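Plain Walls and Edge Trim: Finishing the Brornness Rooms
Speaker notes, Taner Karaca

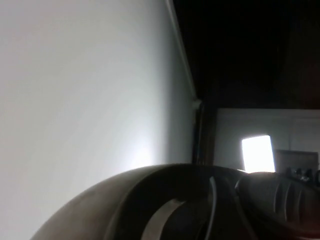
Start with scope. The Brornness job covered 13 rooms, all repainted in a single light neutral. I will talk about surface preparation and trim lines and leave color choice for questions.

Slide 2. Why plain walls are hard. A patterned wall hides a poor joint. A smooth painted one shows it as soon as light comes in at a low angle. Ask the room who inspects with a hand lamp. Expect few hands. Recommend it anyway: lamp flat to the wall, overhead lights off, pencil marks at each ridge.

Slide 3. Preparation sequence.
- Wash, rinse, leave overnight.
- Fill, sand, fill again. We stopped at two passes in most rooms. Room 4 needed a third.
- Vacuum the dust before wiping. A wet cloth on loose dust makes a paste that dries in the corners.
- Prime the filled areas first, then the whole wall.

Slide 4. Trim. Total run was 237 meters, narrow profile, white. The trim goes a shade brighter than the wall so that the edge still reads in poor light. Installers wanted to paint it in place. We painted it on trestles and touched up the nail holes after fixing — slower on the first day, faster over the whole job.

Pause here for the corner detail. Where trim ends near a dark upright, any gap shows as a bright or dark sliver depending on where you stand. Leave 5 mm and fill it with flexible filler. Do not butt it tight. We did this in October with the heating off, and the first two joints opened once it came on.

Slide 5. Materials. Wall paint was Mandelico matte, trim was Lasar satin. Say clearly that neither firm paid for this talk. Coverage was lower than I had estimated and we reordered once. Material cost for the trim alone came to 849, delivery included.

Slide 6. Sheen. Matte scatters light and gives a soft change of tone across the wall. Satin gives a harder highlight and will show roller laps. If the client asks for washable walls, show a sample board upright, next to a window. A board lying on a table tells them very little.

Skip slide 7 if short of time (tool list, also in the handout).

Slide 8. Open points. Touch-up on matte after a year is still visible at an angle. Tatlı, who ran the second crew, prefers to repaint corner to corner, and I agree for any wall under four meters.

Questions.

Notes revised 2022-12-28
Contact: Taner Karaca | Back to top
4 shares | 2 comments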